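Skilov Community Help
Section: Workplace and Facilities > Kitchens

Can table setting and utensil sorting be automated in a shared kitchen at this time?

Posted by Noelia Robles, April 17, 2022

I am responsible for the operation of a residential dining facility in Barroso that serves 258 residents. Our administration has requested a written recommendation on whether any part of the daily kitchen work may be assigned to a machine within the next budget period. The request concerns the small tasks that take place before and after each meal: pairing and laying out chopsticks, placing flatware, stacking plates, wiping counters, and returning sauce bottles to their shelf.

We already use a commercial dishwasher and a rice cooker with a timer, and I do not require advice on either. A supplier, Plaston, has sent us a brochure for an arm intended for counter work. The brochure is general in its wording and gives no cycle times. I have written to request them and will add them to this page if they are supplied.

I would be grateful for replies from members who have direct experience with such equipment, or who have evaluated it for a similar facility. Please state whether your experience is with a home kitchen or an institutional one. The following matters are of particular interest to us:

Whether thin, light utensils can be handled reliably.
Whether the equipment may be operated while staff are working at the same counter.
Whether the work area must be rebuilt or only rearranged.

Reply from Florencio Moya

My experience is institutional. I assisted with an evaluation of counter equipment for a staff cafeteria over a period that ended in May of last year. The cafeteria did not proceed with a purchase, and the report recommended that the matter be reviewed after two years.

With regard to thin utensils, the difficulty is greater than most brochures suggest. A cup or a bottle offers a wide surface, and a machine may grasp it somewhat off center without consequence. A chopstick lying flat offers very little height above the counter. The fingers must come down close to the surface without striking it, close on one or two sticks, and leave the neighboring sticks where they are. When the sticks are in a bundle, they touch and overlap, and the machine must first determine where one ends and the next begins. Forks and spoons present the same problem in a different form, as they nest together.

Pairing adds a further step. A person who sets a table will feel that three sticks have been picked up and will let one drop back. The equipment we evaluated had no comparable sense and relied on its camera. The camera's view was often blocked by the fingers themselves at the moment the information was needed.
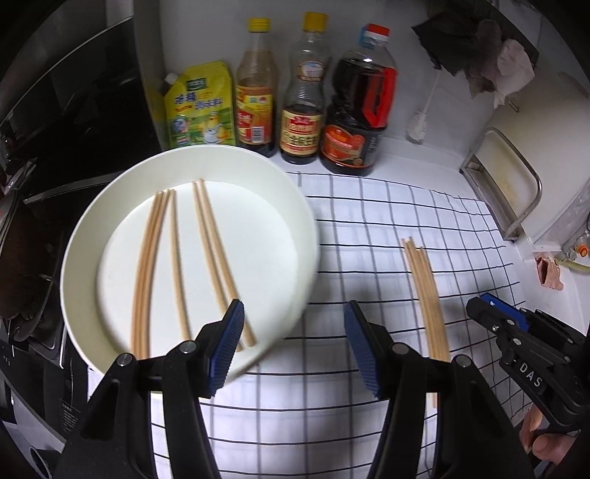 Clem Cosgrove wrote in response that this matches the conclusion reached at the Bemitz site, where the kitchen stopped asking for a machine that could sort mixed utensils and changed the way the utensils were stored. Sticks were kept upright in narrow holders, one pair to a slot, and the trial became considerably easier to manage. The staff then asked who would be filling the holders.

I accept that remark. In our own evaluation the preparation time was not included in the supplier's figures, and I would advise Ms. Robles to ask specifically how it is treated in any figures she receives.

On the second point, our safety officer did not permit staff to reach into the work area while the arm was in motion. In a narrow kitchen this effectively gives a section of counter to the machine for the whole of the service period. On the third point, we were able to proceed with a marked surface, fixed lighting, and a rule that bottles and cleaning tools be kept out of the arm's reach. No construction was required. Compliance with the rule was satisfactory in the morning and poor by the evening meal.

The trial used a set of 500 pairs of chopsticks of a single type. When the cafeteria changed to a slightly thicker type, the settings had to be revised and two working days were lost.

Reply from Ilir Dimitriou

No. I looked into this for my own home and the cost was far too high. Buy a second utensil tray.

Reply from Olga Soler

I prepare purchasing guidance for several dining facilities and wish to add to Mr. Moya's reply, with which I generally agree.

It is useful to divide the chores before asking whether a machine can perform them. Washing, rinsing, drying, and portioning of dry goods have been mechanized for many years, and the equipment is dependable. These machines do not need to recognize anything. The item is placed in a rack or hopper by a person, and the machine repeats one motion or cycle. Laying out utensils, folding towels, and clearing a counter belong to a second group, in which the objects are never in quite the same position twice. Demonstrations of this second group are now common. Continuous service through a full meal period is a different requirement, and I have not yet been shown records of it that I could place before an administration.

For a facility of the size described, I would recommend the following wording in the report: that automated counter work be monitored but not purchased in the present budget period; that any supplier be asked for an on-site demonstration using the facility's own plates and utensils; and that the demonstration run for over an hour without adjustment by the supplier's personnel. The last condition is the one most often declined.

I would also request the procedure for a dropped item. Our current forms ask whether the machine stops, continues, or calls for an attendant, and whether an item that has touched the floor can be kept out of service. Two suppliers returned the form with that section blank.

Noelia Robles added a comment

I thank the members for their replies. Ms. Soler's wording will be submitted with minor changes. Plaston has confirmed that a demonstration may be arranged, although the length of the demonstration and the use of our own utensils remain under discussion. Mr. Moya, if the evaluation report may be shared outside your organization, please contact me through the message function of this site.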